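15 October 2023

Up before the alarm again, which only ever happens on match days. Kettle on, two slices of toast, and then I stood at the back door in my socks looking at the sky over Tolport as if I had any say in it. Grey, no wind to speak of. Good enough for football!

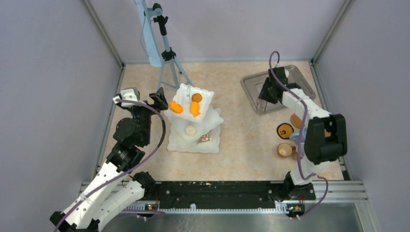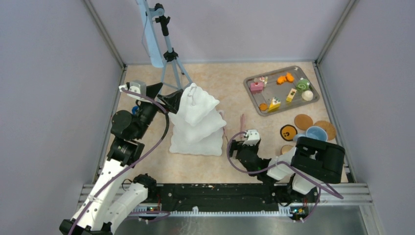 Pale walls and a beige surface in both.

The morning

Met Miyuki at the station at half past nine. Miyuki Ogura has been coming to Tolport Ladies longer than I have and still won't sit down during a match, so I've given up asking for seats and we just go straight to the rail behind the far goal. She'd brought rice balls wrapped in foil (salmon, and one with pickled plum that I always say I'll learn to like). I'd brought a flask and forgotten the cups. We took turns with the lid.

It was the second round of the county cup, against Villalobos, and I'd been dreading it all week. They knocked us out last season, on penalties, on that horrible sloping pitch of theirs where the ball rolls off the spot if you don't tread it in first. I still think about the fourth penalty. I was standing right behind it and I knew she was going to put it high, I just knew, and up it went into the hedge.

Anyway, at least it was at home this time. The bus from the station was full of people in scarves, including a very small boy in a Villalobos hat who stared at mine the entire way. I smiled at him. He didn't smile back. Fair enough.

The gate had gone up to 6 pounds and there was a bit of muttering in the queue. I don't mind so much. The new drainage has to be paid for somehow and anybody who was there last November, when the whole penalty area at our end was under water and we had three home games called off one after another, ought to be glad of it. The programme is thinner though. The crossword's gone! I liked the crossword.

The match

We were dreadful for the first twenty minutes. Really, really dreadful. Everything was going long and coming straight back, and our left side had so much space in it you could have parked the team bus there. Villalobos scored from a corner that shouldn't have been a corner (it came off their number nine's shin, I was level with it, I'll go to my grave saying so) and Miyuki said a word I have never heard her say before.

Then we changed shape. I don't know whether that came from the bench or whether the girls sorted it out between themselves, but Prilon dropped back into midfield and all of a sudden there was somebody to pass to. I've been going on about this since August. She's wasted up front, she likes to face the play, and the minute she gets the ball at her feet with the pitch ahead of her she looks like a different footballer. It was her ball over the top for the equaliser. Lovely weight on it, one bounce, and Valleo took it in her stride and passed it into the corner as calmly as if she were posting a letter.

1-1 at half time. Queued for chips and missed the restart, as usual.

The second half was one of those where you can't remember breathing. They hit the bar. We had one cleared off the line, and I was already celebrating with my arms up and had to pretend I was stretching. The referee added so much time at the end that people started shouting at her from both sides, which I suppose means she was being even-handed. Their keeper was outstanding, I have to give her that. Twice she got down to shots from Valleo that I'd have bet the house on.

And then, right at the death, a free kick out on the right. Everybody up. Our number 24, who only came on because of somebody's hamstring and who I'd honestly never seen touch the ball with her head before, got up between two of theirs and it went in off her ear, or her shoulder, or possibly the back of her neck. Who cares! 2-1! I lost half the tea down my coat. Miyuki hugged a complete stranger and then had to introduce herself.

The final whistle went almost as soon as they'd kicked off again. The players came over to our end and did the thing with the arms, and Valleo threw her captain's armband to a girl near us who burst into tears and wouldn't let her dad hold it.

Afterwards

We stayed on in the clubhouse for a bit, partly for the warmth and partly so we could go through the whole thing again from the beginning. There's already an argument about who should start next time. Half the room want the same eleven that finished, and the other half say you can't drop a full back on the strength of one bad spell. I'm with the second lot, though I'd keep Prilon where she was and build everything else from there. The draw for the next round isn't until the week after next. I want a home tie. I don't care who it is as long as I don't have to get three buses.

The small boy in the Villalobos hat was on our bus back. Asleep, mouth open, hat over one eye.

Home by five. Coat's in the wash. My throat has gone completely and I've got to ring Mum later, so she'll think I'm coming down with something and tell me to wear a vest. Soup for tea, with the last of the bread. I've watched the winner four times on somebody's phone clip and I'm now fairly sure it was her ear.

Must remember to buy cups for the flask. And send Miyuki the money for the train, she paid for both of us again and then pretended she hadn't.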